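Skuvden kitchen arm kit, check before purchase
Stage 1: simulated kitchen only
Checked by: Gwenaël Delaunay
Read through by: Armelle Delaunay
Site the kit is meant for: Tollovmont, ground floor kitchen
Date: May 17, 2021
Kit reference: 3623

Marks used: [x] passed, [ ] not passed or not finished, [n/a] can't be judged at this stage.

Stage 1 covers the trial version that Prorel supplies with the kit. No part of it has been tried on real hardware. A pass means the item passed in the simulator and will be checked again at stage 2.

## 1. Papers and set-up

- [x] Supplier's manual received and in English
 - Second copy asked for, as the first had no index.
- [x] Version number on the start screen matches the delivery note
- [x] Speed limit can be set before the first run
- [ ] Speed limit stays set after a restart
 - It went back to the factory value both times I tried. Reported to Prorel in January and still open. I would not accept the kit with this fault.
- [x] Run log can be saved as plain text
- [ ] Risk assessment supplied for use near members of the public
 - Prorel sent one for use near trained staff. Tollovmont has visitors in the kitchen on open days, so it is the wrong one.

## 2. Stopping the arm

- [x] Stop button on the control page halts all joints
- [x] Arm holds its position after a stop
- [x] Arm does not restart when the stop is released
 - Needs a separate press on "resume". Good.
- [ ] Gripper keeps its hold after a stop
 - It did in every run but one. The log for that run shows the fingers opening on release of the stop. Run 286, log attached.
- [n/a] Physical stop button within reach of the sink and the fridge
 - Huet will fit the buttons. Positions to be agreed on site.

## 3. Worktop and fridge task

The set task is moving food between the worktop and the fridge. We did 100 runs at the lower speed. The food items were left as Prorel supplies them, and the fridge is their standard one with a glass shelf and a crisper drawer.

- [x] Arm enters the fridge without touching the door
- [x] Arm enters the fridge without touching the front edge of the shelf
- [ ] Arm leaves the fridge without touching the front edge of the shelf
 - Touches logged in 7 runs. All were light, but a glass shelf is a glass shelf. See comments.
- [x] Gripper slows down before reaching the worktop
- [x] Force at the fingers stays under the limit we set
- [ ] Arm clears the crisper drawer when it works low in the fridge
 - Passed with the drawer shut. We haven't finished the runs with it pulled out.

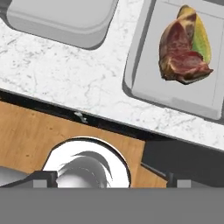
Gripper over the worktop area, with the steak on the tray.

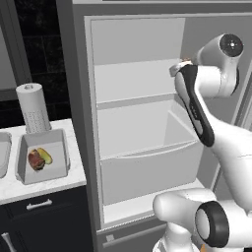 Gripper at the upper shelf. 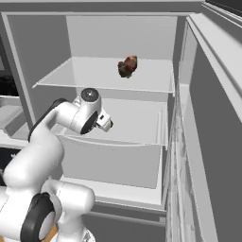 - [x] Fridge door position is read before the arm moves in
- [ ] Arm waits if the door starts to close
 - It waits if the door moves quickly. A slow door, such as one that swings shut by its own weight, was not picked up until contact. The Tollovmont fridge has exactly that kind of door.
- [x] Dropped item is reported on the control page
- [ ] Dropped item stops the task
 - The arm goes on to the next item. Prorel say this can be changed in the settings. I could not find the setting and the manual doesn't mention it.

## 4. Food hygiene

Armelle asked for this section. The simulator tells us where things are put and in what order, and that is all we have judged.

- [ ] Raw meat handled last, or gripper cleaned before the next item
 - There is no cleaning step in the task list. The arm will take raw steak and then the next item with the same fingers.
- [ ] Raw meat always goes below ready-to-eat food
 - The kit places by free space. A shelf rule can be written in by hand, and it worked when I did so, but it is off as supplied.
- [n/a] Finger pads can be taken off and washed
- [n/a] Covers on the joints keep out fat and water
- [x] Time with the fridge door open is logged for each run
- [ ] Alarm if the door is open too long
 - Logged only. There is no alarm.

## 5. People nearby

- [x] A person can be added to the simulated kitchen
- [x] Arm slows down when a person comes close
- [x] Arm stops on contact with a person
- [ ] Arm slows down when only a hand or forearm comes in
 - Worked from the front. From the side, with the fridge door between the person and the arm, the hand was seen late. Anyone reaching round the door for the milk would be in this position.
- [n/a] Noise level
- [n/a] Floor markings

## Comments

**Shelf contacts.** I went through the logs for the seven runs. In each of them the arm was on its way out after placing an item towards the back of the shelf. The wrist turns before the fingers are clear. If the turn came a little later the fault would probably go away, and Prorel agreed on the phone that this is a small change. I have asked for it in writing.

**Gripper opening on release.** One run out of all of them may not sound like much. It matters more to me than the shelf because it happened straight after a stop, when a person is most likely to be standing close and reaching in. I tried to repeat it with the same start and got a normal result. Please keep the log — Huet will want it as well.

**Limits of the trial version.** Food items in it are firm and dry as far as the gripper is concerned. Wet packaging, frost and thin plastic bags are not included. Grip results should not be carried over to the real kitchen.

**From Armelle:** I agree with the marks, except that I would fail "Force at the fingers" until we know what the limit means for something soft. A fillet can be squashed well below a force that worries an engineer. Also, can we ask whether the shelf rule can be locked? If any user can turn it off, it will get turned off.

**Reply, Gwenaël:** Left as passed, with your note kept next to it. Lock question sent to Prorel.

## To do before stage 2

- Prorel: speed limit after restart, gripper on release, wrist turn, slow door
- Prorel: correct risk assessment
- Huet: drawing with stop button positions
- Gwenaël: finish the runs with the drawer pulled out
- Armelle: write the cleaning step and where it comes in the task list

Stage 1 result: not passed. Check again when the four Prorel faults are closed.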